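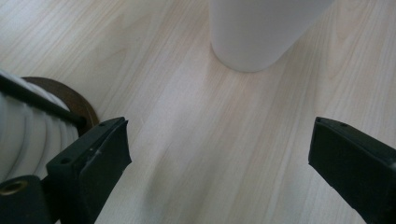
Rules for Robot Hands

A robot hand does not need to look like your hand. Many have only two fingers. The fingers move toward each other to hold a thing, and away from each other to let it go. This kind of hand is called a gripper. Some grippers are bolted to the end of a robot arm. Others are hand-held tools, and a person carries them and points them at the work.

Both kinds need rules. A gripper does not know the difference between a cup and a thumb. If something is between the fingers when they close, the gripper will squeeze it. People who build and use grippers write down what is allowed, and they check that it is being done.

What is a standard?

A standard is a set of rules that many people have agreed to use. You already live with standards. A light bulb from one store fits a lamp from another store because the makers agreed on the size of the screw part. Robot standards work the same way. They say how a machine must stop, what warnings it must have and how it must be tested.

Good practice is a little different. It means the way careful workers do a job, even when no law tells them to. The Nika workshop keeps its good practice on one sheet of paper next to the door. The Ekura workshop has a longer list, with a page for each tool.

Rule 1: Know the pinch point

A pinch point is a place where two parts come together and could trap something. On a gripper with two fingers, the main pinch point is the gap between them. Hands stay out of the gap while the power is on. If an object is stuck, the power goes off first. Then a person takes the object out.

Rule 2: Clear the place where the gripper will work

The gripper needs room to open. Its fingers also need room on the outside, and new workers often forget this. A cup standing near the target can be knocked over by the back of a finger. Before a job starts, the worker looks at the whole table and moves anything that is too close.

Rule 3: Use only as much force as the job needs

Force is how hard something pushes or pulls. It is measured in units called newtons. One newton is close to the weight of a small apple resting on your palm. A paper cup needs a light grip. A metal block needs a stronger one. Workers begin with a low setting and raise it in small steps until the object does not slip.

Rule 4: Test, then test again

One good grip does not prove very much. At Radano, each new pair of fingers must open and close 1000 times on a test stand before anyone uses it for real work. The tester writes down every fault. One pair began to stick at grip 173. A screw had worked loose. The screw was tightened and the count went back to zero -- a test with a repair in the middle does not count as a pass. On the second try the same pair stopped at grip 593, and it was taken out of use.

Rule 5: Inspect before each job

To inspect means to look closely, in a set order. The Agarwal checklist for grippers goes like this:

Are the fingers straight?
Do the tips line up when they close?
Are all the screws in place and tight?
Is there a crack anywhere?
Does the stop button work?

Small scratches are normal on a tool that gets used. A crack is a different matter. A cracked finger can break while it is holding something, so the gripper is put away with a red tag on it. Only the person who fixed it may take the tag off.

Rule 6: Write it down

Every job gets a line in the log. A log is a notebook or computer file that says what was done, at what time and with which tool. If a gripper starts dropping things in March, the log can show when the trouble began.

Words to know

Gripper: the part of a robot, or a tool, that holds things.
Pinch point: a place where moving parts could trap something.
Force: a push or a pull.
Standard: rules that many people agree to follow.
Inspect: to look at something closely and in order.
Log: a written record of work.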